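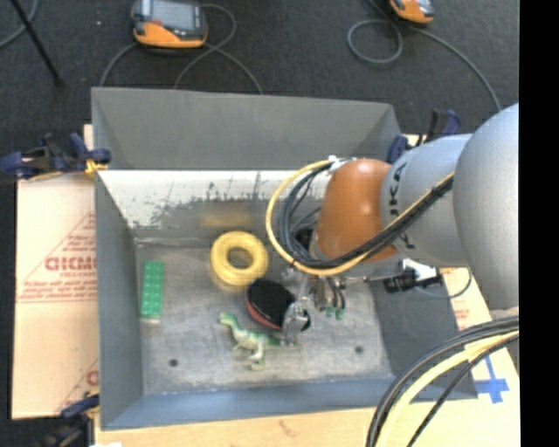
4. Looking after the bin cell

Read this section with the arm parked and the pendant somewhere you can reach it. The pendants live on the carpet behind the table, cables and all, so "somewhere you can reach it" may involve a short walk and some untangling. Please do the untangling first.

The procedure was written by Ustyna Derkach after the August rebuild and has been corrected by Stepan Hladun, mostly in green pen. Where the two of them disagreed, the safer version won.

4.1 Before you touch anything

1. Stop the running task from the Jestance console and wait for the status line to read IDLE. PAUSED will not do. PAUSED means the arm is waiting for you to put your hand in.

2. Jog the arm up and out to the right until the gripper is well clear of the rim.

3. Press the emergency stop on the pendant you are going to use, then hang the LOCKED OUT tag on the console.

4. Take the toys out of the bin. They go in the crate under the table. They do not go in pockets, on desks or home for the weekend.

CAUTION: The gripper fingers are small and look harmless. So does a stapler.

4.2 Checking the clamps

The bin is held to its support by blue clamps at the corners. The steep walls mean that when the arm leans on one side it pushes the whole bin sideways, and a loose clamp will let it creep. The software will not notice. It will go on picking confidently from where the bin used to be.

1. Try each clamp by hand. If the handle turns easily, it was loose.

2. Tighten opposite corners in turn, a little at a time. Doing one corner up hard and then the next will twist the rim, and you will get to do section 4.4 twice.

3. Push the bin firmly from each side. If anything moves, go back to step 1.

4. Check that no clamp handle points into the path of the arm. The upper right corner, beside the arm, is the one to worry about.

NOTE: Do not borrow a clamp from here for another job, however briefly. We have heard "briefly" before.

4.3 Cleaning the bin

The far wall collects dark smudges near the bottom, where the gripper goes after things that have rolled up against the slope. A few marks do no harm. A thick streak can be taken for an object by the camera, and the arm will then spend the afternoon trying to pick up dirt.

1. Wipe the walls and floor with a cloth dampened with water and a drop of washing-up liquid.

2. Dry with a second cloth. The camera dislikes shine even more than grime.

3. Leave the scuffs on the floor alone. They have been there long enough for the Grulamance vision model to have learnt them, and polishing them out means training it again.

4. Run a finger round the two small holes in the floor and clear out any fluff. The calibration pins go in here.

CAUTION: No abrasive pads. If you find one in the cleaning box, throw it away and say nothing.

4.4 Resetting the bin position

Do this after any clamp has been moved, after any collision, and whenever the arm starts missing to the same side every time.

1. Fit a calibration pin in each of the two floor holes. They should drop in under their own weight. If one needs a hammer, it is the wrong pin.

2. Release the emergency stop and select the Ledesma profile. Set speed to the lowest step.

3. Jog the gripper over the left pin until the fingers sit just either side of it, then press STORE.

4. Repeat for the right pin.

5. Compare the two stored heights. If they differ by more than the limit on the console, the bin is tilted. Go back to 4.2 and be gentler.

6. Remove the pins. Put them back in their box, then look in the bin again to make sure you really did remove them.

4.5 Cables on the arm

Yellow and black cables run along the outside of the arm to the wrist, with a loop round the orange joint. The loop looks untidy and it is meant to be there. It gives the wrist room to turn. Stepan once found it neatly strapped flat with cable ties, and the resulting repair took most of a week.

1. With the arm stopped, feel along the yellow sheath for nicks, flat spots or anything sticky.

2. Jog the wrist slowly to both ends of its travel and watch the loop. It should open and close without catching on the joint or pulling tight.

3. Check the short cable on the small black sensor by the wrist. Push its plug home.

4. Look over the thick bundle at the table edge. Nothing should be resting on it, including you.

Change the wrist cables every 1,160 running hours, even if they look fine. The supplier, Jundden, says 1,000. The extra hours are ours, and so is the blame.

4.6 Putting it back to work

1. Return the toys to the bin by tipping them in. Do not arrange them. The arm is supposed to cope with a mess, and a helpful row of dinosaurs teaches it nothing.

2. Remove the tag, reset the console and run 500 slow test picks.

3. If the count of good picks is 429 or higher, return to full speed. If it is lower, repeat 4.4 once. If it is still lower, fetch Ustyna.

4. Write the result in the log, with your initials. "Seems OK" is not a result.

Section 5 covers changing the gripper fingers.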